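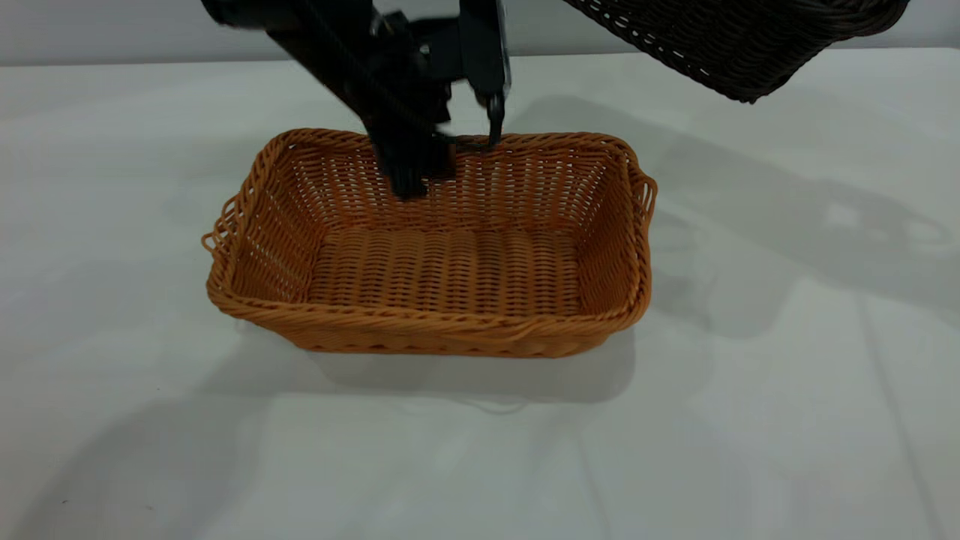
The Arnthorpe Plates

Wen-hsiung Yu wanted the press moved before the frost and it was already past the frost. Typical. I got the message at the bus stop, gloves off, thumb going numb.

Bring a crowbar. Bring the good one.

I only had the one.

Sutley was dark when I got in. One lamp on over the market, the chip shop shut, the old dye works with its door propped on a brick. He was inside in his coat, standing at the press like a man at a bedside. Big iron thing. Star wheel taller than me. Somebody had painted it green once and somebody else had changed their mind.

"You're late," he said.

"The bus was late."

"Then you should have caught the one before."

I was twenty-three and had been his assistant for two years, if assistant is the word. I ground the ink. I tore the paper. I wiped plates until my palms had a grey shine on them that wouldn't come off for Christmas dinners. I was allowed to talk while damping but not while wiping. I'd had a show of my own, in a corridor, at the college, and he had come to it and looked at each print and then asked where the toilet was.

"Where's it going?" I said.

"Arnthorpe."

"The whole press?"

"The bed first. Then the rollers. Then the whole press, yes, by then."

Arnthorpe was his wife's house. She'd been dead since May and he hadn't been out there, so far as I knew, not once. It had a wash house at the back with a stone floor. Good floor for a press. She'd always said so, and he'd always said the light was bad.

We started on the bolts.

I should say about the plates. There were 12 of them, copper, and they were meant to be the river from the spring down to the weir. He'd been at them longer than I'd known him. Six were done. I mean properly done, editioned, sold, one in a museum with a card next to it. The other six he kept in a drawer with a cloth over, and he took them out on bad days and put them back on worse ones. A dealer called Choi rang every month to ask. Choi had a lovely voice. He never pushed. He would say, and how is the river, and Yu would say, wet, and hang up.

Then in January Choi had stopped ringing, and instead there was a letter from a firm called Vudura, who had bought Choi out, or bought his list, I never did get the ins and outs of it. They wanted the set complete. They had a contract from years back with a signature on it. They'd given a date. March 5, 2025. After that they'd want the advance returned, and the advance had gone on a roof.

So that was a Wednesday and this was the Sunday before.

"We can't move a press and print from it by Wednesday," I said. I was lying on my back under the bed of it at the time, with rust coming down in my eyes.

"No."

"So why are we moving it?"

He didn't answer. He passed me the smaller spanner.

The bed came off at midnight. We walked it to the van on lengths of pipe, him feeding the pipes at the front, me shoving at the back, neither of us saying anything because if you talk you stop. The van went down on its springs. He patted the side of it. Then the rollers, in blankets. The wheel last, and it caught my knuckles on the door frame and I swore at it in front of him for the first time. He looked quite pleased.

He drove. I held the drawer on my lap, the six plates in it with newspaper between, and felt every bump through the copper. He drove badly, hunched up, wipers going though it wasnt raining.

"She never liked the fourth one," he said.

"Which is the fourth?"

"The bridge. She said I'd drawn it as if I'd never had to cross it."

I knew the fourth. It was the one in the museum.

"What did you say?"

"I said she knew nothing about bridges." Gear change, a horrible one. "She crossed it every morning. Six years. To the school and back."

Hedges. A fox, or a cat. The house came up on the left, smaller than I'd thought, with the gate off. He sat with the engine running for a good while. I didn't know whether to get out. In the end I got out because I needed to pee, and when I came back round he'd turned the engine off and was standing at the wash house door with the key in his hand, not in the lock.

"You do it," he said.

It was stiff. I used the crowbar in the end, only a bit.

Inside, cold like the inside of a bell. A copper for boiling sheets. A mangle. Hooks. And along the back wall under the window a long shelf, and on the shelf paper. Stacks of it. I thought it was old newspaper and it wasn't, it was proofs. His proofs. Every bad pull he'd ever chucked, I'd have said, the over-inked ones and the creased ones and the ones where the blanket slipped. I'd put some of those in the bin myself. I knew my own thumbprint on one.

"She took them home," I said. Stupid thing to say.

He'd got the torch. He was turning them over one at a time, quick, then not so quick. She'd drawn on them. Pencil mostly. Some of it was just shopping, potatos and thread. But on the bridge, on pull after pull of the bridge, she'd put in the people. A woman with a pram. Boys spitting over the side. A man with a ladder, stuck, because someone was coming the other way. Not good drawings. Her hands were too big and everyone leant to the left. But you looked at that bridge and knew how wide it was.

And further down the heap were the ones from the drawer. The unfinished ones. The weir, the ford, the bit behind the dye works where the water used to run three colours. All of them with her on top, in pencil, going where he hadn't.

He read them all. I say read. It took until it got light. I sat on the mangle with a blanket round me that had been round a roller, and I stank of oil, and I think I slept.

When I woke up he was carrying in pipe.

"Up," he said. "The bed first."

Monday we put it together. There's nothing to tell about Monday, it was bolts. One was missing and he cut down a bigger one with a hacksaw and it took him all afternoon and he wouldn't let me have a turn. We ate sardines. The light was bad, as it happens. He'd been right about that.

Monday night he laid a ground on the weir plate and took a needle to it. I had never seen him work on one without the cloth going on and off, on and off. He'd got her proof pinned up backwards with a candle behind so it came through the right way round for the plate, and he went at it. He didn't copy her. I want to be clear, because Vudura said later that he had, and there was a woman in a magazine who said it too. He didn't copy one line. He'd look at her man with the fishing rod and then he'd draw the water as if there was a man in it.

Tuesday the acid. Doors open, eyes streaming, him counting under his breath. Tuesday afternoon I damped paper and talked and he let me talk. Tuesday night we pulled the first one. I turned the wheel. It went round like butter, it had never gone round like that in Sutley, the floor there had a slope on it and none of us had ever thought to check.

He lifted the corner. Peeled it back.

I'm not going to describe it. There's the book if you want it, page 170.

"One," he said.

"There's five more."

"I can count."

We didn't make Wednesday. Of course we didn't. We had one plate and half of another and the Vudura man came out in thin shoes, all the way from the station on foot because there's no taxi, and stood in the yard with his folder. Nice enough. Younger than me, maybe. Yu made him tea in a jam jar and showed him the weir. He looked for a long time and then he asked who the woman in the window was.

There isn't a woman in the window. There isn't a window, it's a weir, there's a mill wall with a dark bit in it. I looked. Yu looked. The man pointed, and then he wasn't sure, and he took his finger away.

"When would the rest be ready?" he said.

"When they are," said Yu.

"Only I have to write something down."

Yu thought about it. He took the pen off him, and the folder, and wrote something himself and signed it, and gave it back. I never saw what. The man read it and went a bit pink and finished his tea.

I walked him as far as the bridge, since he'd got the way wrong coming. It's very narrow. There was somebody on it with a bike, an old boy, halfway over, and we had to stand and wait. When I got back the wheel was already turning, and he shouted out to ask what I'd been doing all that time, and was the paper damp or wasn't it.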